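Cardboard box

A cardboard box is a container made from stiff paper board, usually corrugated, and folded into shape from a flat sheet. It is among the most common objects in any building and among the least often bought on purpose. Most households own several and could not say where they came from.

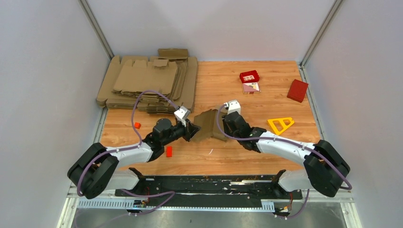
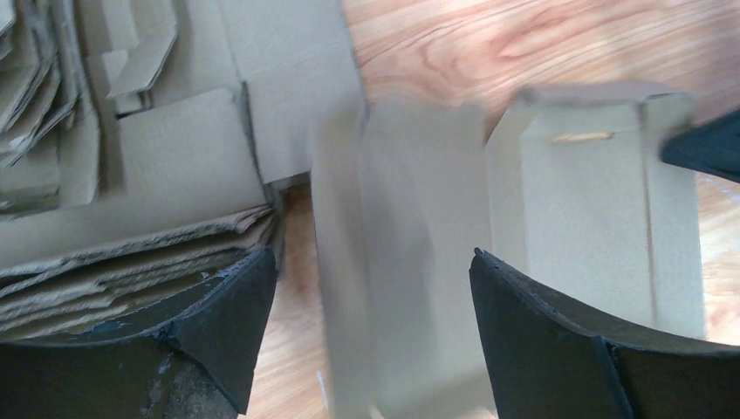 Construction

The usual material is corrugated board, a wavy sheet glued between two flat ones. The waves, called flutes, normally run up and down in the walls, where they resist crushing. Boxes are cut and creased while flat, and the creases become the corners. Flaps close the top and bottom, and tape does most of the work for which the flaps receive credit.

Some boxes have hand holes, placed with great confidence by people who will not be doing the lifting.

Reuse

A box is rarely retired after one trip. In his household handbook The Second Box, Hnat Mykhailiuk advises keeping no more than 20, a limit he admits to having passed in January. His co-author, Olesia Polishchuk, recommends storing them flat. Damp board loses much of its strength and should be recycled, along with any box being kept only because it is a good box.

See also: Packing tape; Crate; Attic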